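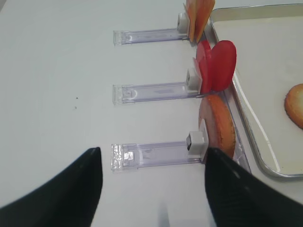
How to dry citrus slices in a home oven

Most guides to dried orange slices promise they'll be done in two hours. I have never seen a two-hour slice that wasn't still sticky in the middle, and I suspect the people writing those guides took their photos and threw the batch out.

Start with the fruit. Navel oranges are fine. Blood oranges look great raw and go brown, whatever the craft blogs tell you. Skip anything soft.

Cut across the fruit, a bit thicker than a coin. Paper-thin slices curl and stick, and thick ones never finish. A mandoline helps if you own one, but a sharp knife does the job. I bought the Feltiseo slicer on the strength of its reviews and went back to the knife after a week.

Blot both sides with a towel. Press harder than feels polite.

Now the heat. Set the oven as low as it goes. Mine claims 170 degrees and I don't believe it, so I use an oven thermometer and prop the door with a wooden spoon. Put the slices on a wire rack over a sheet pan, not touching. Parchment is widely recommended and I don't know why, as the undersides stay wet.

Turn them every hour. Expect five or six hours for oranges, less for limes. You will read that soaking them in lemon juice first keeps the color. Shazia Butt ran a side-by-side test in her kitchen in March, soaked against plain, and I couldn't pick out the soaked ones. Neither could she.

Pull them when the flesh feels dry and the rind still bends a little. They stiffen as they cool. Leave them on the rack overnight before you put them in a jar, and check the jar the next day. Fog on the glass means back in the oven.

As for dehydrators, they work, and they use less attention than an oven. Whether that's worth $70 depends on how many garlands you plan to hang. The $300 ones are for people who make jerky.

Don't bother with the microwave method.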